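**Trallisdale two-arm bench rig**
*Equipment pages, shared workshop. Last edited Fri 29 March, F. Ye*

Two small white arms bolted to one table, facing each other like in-laws. You can book them by the half day. They started as Fengying Ye's kitchen project and moved to the shop in February, when the kitchen was wanted for cooking.

## What you get

- Two desktop arms on black bases, one at each end of the table's near side
- A gray gripper on the right arm
- A bracket on the left arm that holds a phone
- Skuron controller box and the foot switch (please put the foot switch back)
- Shim, our script runner, already on the shop laptop
- A tray of spare finger pads, various states of chewed

Payload is 7 ounces at full reach. People have tried 20. The arm doesn't break, it just sinks slowly and with great dignity until it's lying on the table.

## On the bench 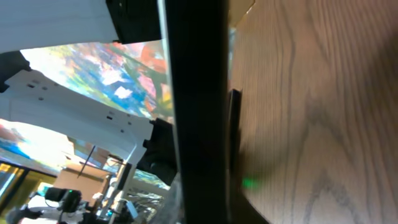
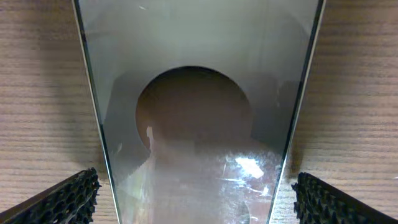
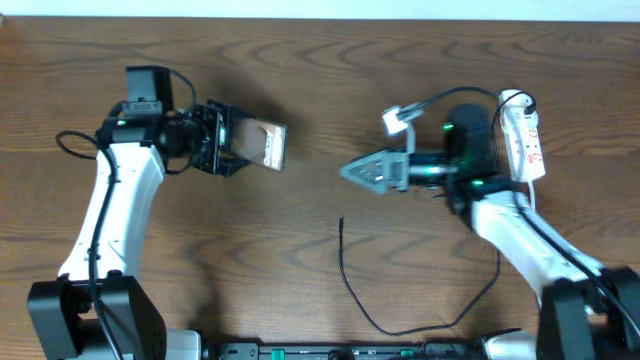

Trallisdale Equipment Notes, No. 22

## Before you book

You need the short induction with Hye-jin Ha. It takes most of an evening, and a good part of that is cable talk. She has opinions about cable talk. Leave slack at every joint, clip it down, then move each joint by hand through its whole range before you switch anything on. If a connector goes tight, you've clipped it wrong. Everyone clips it wrong the first time, me included, and I built the thing.

The table is real wood and we'd like it to stay that way. No solder, no drilling, no hot glue. Clamps go on with a scrap of cork under the jaw. The cork lives in the jar marked SCREWS.

## Pads and fingers

The fingers are printed and the pads push on. They're good on cardboard, rubber, most painted things and wooden blocks. Smooth clear plastic is a sore subject - close slowly, grip low, and don't lift high on the first go. If a part keeps sliding, wipe the pads with a damp cloth before you touch the force setting. Turning up the force is how we came to own a tray of chewed pads.

## Running it

1. Power strip, then controller, then arms.
2. Home the left arm first. If you home both together they meet in the middle and neither gives way.
3. Load your script in Shim and run it at quarter speed.
4. Watch it. Tea can wait.

The older Mullov firmware still works but rounds the wrist angle strangely, so stay on version 21 unless you enjoy that kind of thing. If you do roll back, write it on the whiteboard with your name, so we know whom to thank.

## Known faults

- Left elbow clicks when it's cold in the shop. Harmless, we think.
- The right wrist drifts a hair after a long session. Re-home it at the break.
- Foot switch sticks if you wear boots with deep tread.
- Shim forgets the last file you opened. Save under a new name and keep a copy on your own stick.

## Cost

Free to members during open hours. Outside those, put something in the parts tin - pads and filament come out of it. Bookings go on the sheet by the door, in pen. Pencil entries have a way of disappearing around the weekend.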